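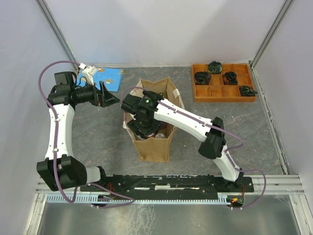 An open brown paper bag on a gray tabletop, with two robot arms at work over it.

Werkcombe dispensaries get a new label, and it has a lot to say about lemons

Cannabis shoppers in Werkcombe have grown used to labels that promise "notes of diesel" as though that were a selling point. Starting in September, the shops will have to show their work.

The town council voted on August 9, 2026 to require every licensed dispensary to post a lab sheet for each flower product it sells, listing the terpenes found in it and how much of each was measured. Terpenes are the compounds that give the plant its smell, along with pine trees, orange peel and most of what comes out of a spice rack. Until now a shop could write whatever it liked about aroma on the jar, and the shops have liked quite a lot.

The rule grew out of a complaint filed last winter by a shopper who had bought a strain described as "blueberry muffin, fresh from Grandma's oven" and found that it smelled, in the words of the complaint, "like a garage." The town's licensing office took this more seriously than anyone expected. Staff pulled 161 product descriptions from shop menus and compared them with whatever lab reports the growers had on file. For 128 of the products, there was no terpene report at all. The muffin was among them.

Of the rest, 25 had reports that lined up reasonably well with the description. The others had been tested and then described by somebody who plainly hadn't read the test.

Hideaki Kaneko, who runs the licensing office and signed the report, did not sound like a man on a crusade. "I don't care if you call it Thunder Waffle," he told the council. "Call it Thunder Waffle. But if the card says it smells like limes, I would like there to be some chemical reason for that."

What the sheet has to say

The new sheet must list the five most plentiful terpenes by name, the amount of each as a percentage of weight, the name of the lab and the month of the test. It has to be on the shelf or counter within arm's reach of the product. A code that sends people to a website won't count, a clause added after one council member spent part of the meeting trying to load a menu on her phone and failing.

Shops can keep their own tasting notes. They just have to print them underneath the numbers, in type no bigger. A request from one retailer to be allowed a larger size for "words of a poetic nature" was read aloud and not taken up.

The sheets may not claim that a given terpene will make anyone sleepy, cheerful or better at chess. The council's reasoning was that people feel all sorts of things after using cannabis, and the town doesn't want to be in charge of which. Budtenders may still talk about effects in conversation, and nothing in the rule seems likely to stop them.
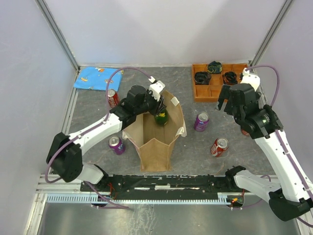 Shops split on the cost

Evier, the larger of the town's dispensaries, says it has been testing most of its flower for terpenes anyway and expects to spend more on paper than on lab work. Its manager supported the rule at the hearing, in the relaxed tone of somebody whose rival was about to get a bill.

The rival is Xaba, a smaller shop near the bus station known for long menus and longer adjectives. Xaba told the council that testing each new batch would add to the shelf price and that small growers would feel it first. It also argued that smell is personal. Two people can put their noses in the same jar, the shop's statement said, and come away with a peach and a wet dog. Council members conceded the point and voted for the rule.

The growers are somewhere in between. Irnus, a greenhouse outfit that supplies both shops, already tests for terpenes at harvest but warned that the figures drift. Some of the lighter compounds fade as flower sits in storage, so a jar opened months later may not match its own sheet. The council dealt with this by limiting the age of a report to 2 months at the time the product first goes on sale. After that the jar is on its own.

Irnus also asked that shops be kept from trimming its reports to make a favorite compound look bigger. That passed without debate. Apparently one menu had been listing limonene as the leading terpene in products where it came in fourth, on the theory that customers had heard of it.

Fines later, if at all

The licensing office says it won't write up anyone in the first weeks. Inspectors will check the sheets during their regular visits and leave a reminder where something is missing. Repeat offenders can be told to take a product off the shelf until the report turns up.

Edibles, oils and drinks aren't covered. Kaneko said his office might look at them next year, though he noted that a gummy flavored with strawberry presents a different kind of question about where the strawberry came from.

Blank copies of the sheet can be picked up at the licensing counter in town hall. The sample filled in by the office lists myrcene, caryophyllene, pinene, humulene and linalool for a made-up strain. Under tasting notes, it says "plant."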